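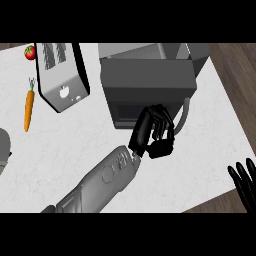 Setting up the Birkton kitchen cell for the microwave door task

Last updated February 14, 2026

I've set this cell up from scratch more times than I'd like, usually after doing something daft to the scene file, so I've finally written down the order I do it in. It's for anyone at Trollstead who has Mastix running already and wants the two-armed robot standing at the marble counter, able to get its fingers behind the microwave handle without the whole thing going bang. If Mastix isn't installed yet, do the install page first and come back. Allow yourself an afternoon. Once you know it, it's much quicker.

I'm using the Ogola arms with the black four-fingers-and-a-thumb hands. The gripper version loads from the same menu and most of this page holds for it, but the finger section won't, so skip that bit.

Before you start

Make a copy of the Birkton kitchen folder and work in the copy. Please do this! The scene saves over itself when you close it, and if the microwave has drifted a little during a run, that drift is now your kitchen. I spent most of a week in December chasing a reach problem that was nothing more than a counter I'd nudged and saved.

Then open the copy, press play with no robot loaded, and just leave it alone for a bit. Everything should sit still. If the toaster creeps or the carrot starts rolling, sort that out now (see the loose objects section further down), while there's only one thing in the scene that can be wrong.

1. Place the counter and the big appliances

The counter goes in first and everything else hangs off it. Drop it in, lock it, and make the microwave and toaster children of the counter so they all move together if you shift it later. I forgot the toaster once and had it hovering over the wooden floor looking very pleased with itself.

Put the microwave at the back with its front facing the robot and the toaster to its left. The door handle is on the right-hand side, and it's curved, so make sure you've left clear counter in front and to the right of it. The right hand needs to come in from that side and the door needs room to swing. What catches people is that the door looks as if it has loads of space when it's shut. Drag the hinge slider all the way open by hand and look at it from above before you decide you're happy. Then shut it again.

Lock the microwave body but leave the door joint free. If you lock the whole group, the door goes with it and you'll be pulling at a solid block. The right-click menu has Lock and Lock All sitting next to each other, and I've picked the wrong one plenty of times.

2. Check the door hinge

The hinge in the Birkton pack comes with hardly any friction, so a light brush from a knuckle sends the door flying. I set the hinge damping up one notch at a time and test it by giving the door a shove with the mouse tool. You want it to swing a little and stop. If it keeps going and bounces off its limit, add more. If you have to drag it like a wardrobe, you've gone too far.

There's also a latch. It's a small spring force that holds the door closed for the first little bit of travel, and it's switched off by default. Turn it on. Without it the door drifts open on its own during long runs and you'll get a lovely success score for a robot that never touched anything.

3. Load the arms

Add the robot from the Ogola menu and pick the two-arm body. It arrives at the middle of the world, so if your counter is also at the middle of the world you'll have a robot growing out of the marble. Move the robot back first with physics paused. Never drag it while the clock is running - the solver tries to push the two apart all at once and the arms end up in the next county.

For the height, I stand the robot so that with the upper arms hanging down and the elbows bent, the forearms clear the edge of the counter with a bit to spare. Masanobu Arai, who built most of the scene, sets it lower than I do and gets a flatter wrist at the handle. Mine is higher because I kept scraping the underside of the forearm on the marble. Try both and see which you fight with less.

Set the arm stiffness to 300 for every joint to begin with. It's soft enough that a bump against the microwave doesn't wreck the run, and firm enough that the arm doesn't sag while it's holding out in front of itself. You can tune joint by joint later on, when there's something worth tuning.

4. Get the hands behaving

This is the bit that eats the afternoon.

Load the hands, then open the collision view. You'll see simple capsule shapes laid over each finger segment. Go along every finger and check the capsules follow the finger when it bends. If one has been left behind it'll hang in mid air and push things about that the hand is nowhere near, which is a very spooky thing to watch until you know why.

Now curl the fingers slowly with the sliders. Start with the forefinger and work outwards, thumb last. The thumb wants to fold in under the fingers, and if you close it before they've curled it can get wedged on the wrong side. Once the order is right, save it as a pose. I keep an open one, a part-closed one for the approach, and a full hook for pulling.

The part-closed pose matters most. Coming in with a flat, open hand means the fingertips hit the microwave window before the hand has reached the handle, and coming in fully curled leaves no gap to get the bar into. You're after something like the shape your own hand makes when it's about to pick up a mug.

If the fingers buzz, it's nearly always the substeps. The default is too few for this many small joints in contact. I use 12 and the buzzing stops. It does slow things down, but a hand that shivers its way off the handle is no use to anyone.

5. Set the approach

Work with one arm. Park the other over near the front corner of the counter, on the right if you're pulling with the arm that reaches across the middle, and keep its fingers above the surface. I mean properly above. A parked hand resting its fingertips on the counter will slowly lever the whole robot round, and your carefully placed approach will be off by a finger's width by the end of the run.

Then add three waypoints for the working arm. The first is out over the bare counter, well short of the microwave. The second is just in front of the door beside the handle, with the part-closed pose. The third is where the fingers sit behind the bar. Step between them by hand with the clock paused and look from the side as well as from the robot's own view. From the robot's view the hand hides quite a bit of the window and the lower end of the handle, so you can't judge the gap from there. I used to try. I have a folder of very confident failures.

Keep the forearm out of the toaster's corner of the counter. There's a big empty patch in the middle and you may as well use it.

6. Loose objects

The tomato and the carrot are only there as clutter for this task, but they need a minute of your time. Both are free bodies, and the tomato especially will roll if you breathe on it. I tuck it up against the side of the toaster and let it settle. The carrot lies beside the toaster with a small gap, and the important word is gap! If you start it touching, the solver gives it a tiny kick on the first frame and off it goes.

Let them settle with physics running, pause, and then use Store As Start. If you skip that, every reset drops them from wherever you first placed them, and the first part of every run is vegetables landing.

7. First run

Set the run length to 540 steps, watch it at slow speed and keep your finger on the space bar. You're looking for three moments: the hand arriving beside the handle, the fingers going in behind it, and the latch letting go.

If the hand stops short, check the parked arm hasn't been included in the same motion group. If the fingers slide off the end of the bar, move the last waypoint up a little, towards the middle of the curve. If the door opens and then the arm goes rigid, you've run out of wrist, and the cure is to move the robot a touch to the left and not to mess about with the joint limits. I did mess about with the joint limits, and the wrist went somewhere wrists don't go.

My first clean pull came on attempt 268, for what it's worth. Yours will come far sooner if you've done the hinge and the substeps first, which I hadn't.

Looking after it

Reload the scene from your untouched copy every so often, even when nothing seems wrong. Small offsets do build up if you save between runs.

After any Mastix update, open the collision view again and curl each finger. The last update but one reset the thumb capsules to their original size and I didn't notice until somebody asked why the hand was holding the handle without touching it.

Keep your poses in a separate file from the scene. They load fine on their own, and if you swap the kitchen for another one you won't have to do all that finger curling again.

Things still on my list: a better friction value for the handle (it's a smooth bar, and mine's probably grippier than it ought to be), and working out why the toaster shadow flickers when both arms are moving. If you've fixed that one, put a note on the Mastix board and I'll add it here.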